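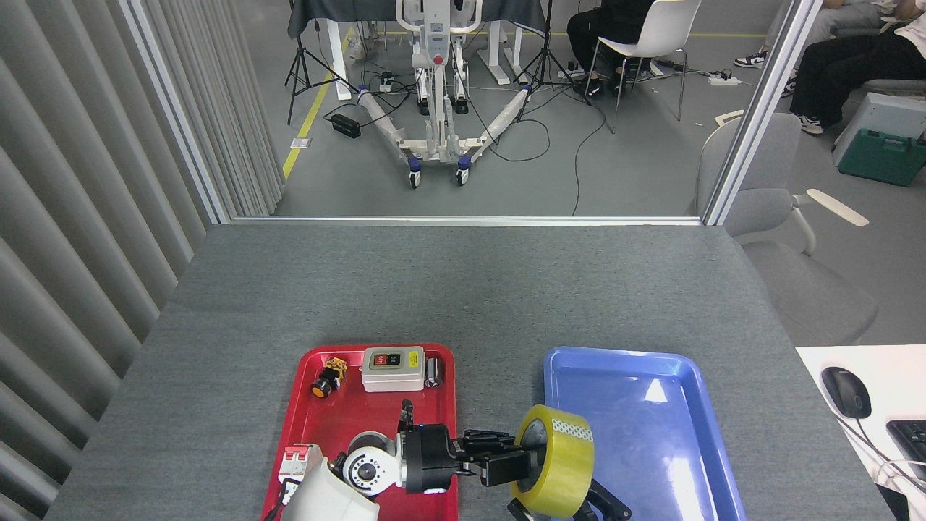
Tape roll at the join of the two trays, red and blue.

Wednesday, July 26, 2023
Filed under: Bench notes > Small parts > Sorting

Went over the switch and breaker samples this morning on the felt table by the curtain. Red tray is for parts that still need a label or a bag, blue tray is for parts that are finished with. Please keep it that way round. In the Skarkstead room it was the reverse and we lost half a day to it last December.

In the red tray: the yellow and black push button with the orange cap, the grey switch box with the red and black buttons, the small cylinder with the metal end, and the white breaker with the red lever. The push button goes under Alipour in the parts book. The switch box belongs to the Plinberg order, sheet 208. I have not found a sheet for the cylinder. It is short enough to stand up by itself, so I would put it in one of the 30 mm bags once we know what it is.

The packing tape lives with the bags, on the shelf. It is too wide for the small ones anyway -- use the narrow paper tape from the Surnness box and write on it before you stick it down.

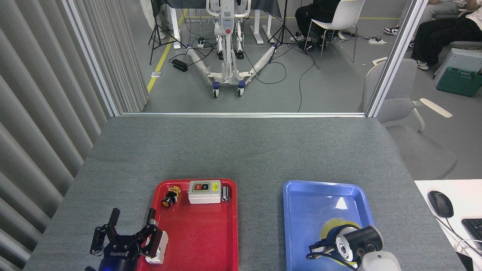

Words and photos: Golnar Sadeghi

The felt is worth keeping. Small round parts roll on the bare desk and they don't on this. It does hold bits of wire, so brush it down before you start, and go along the near edge where the trays sit. The trays themselves only want a wipe. Blue one shows glare from the lights, which makes it hard to spot a clear bag lying flat -- run a hand over the bottom before you put it away.

Mouse and keyboard stay on the white desk to the right. The parts book is open at page 175 if anyone wants to carry on.

Still to do:
- find the sheet for the cylinder, or start a new one
- new label for the breaker
- order bags, 30 mm and the next size up
- ask at Skarkstead for their spare blue tray

8 shares | 0 comments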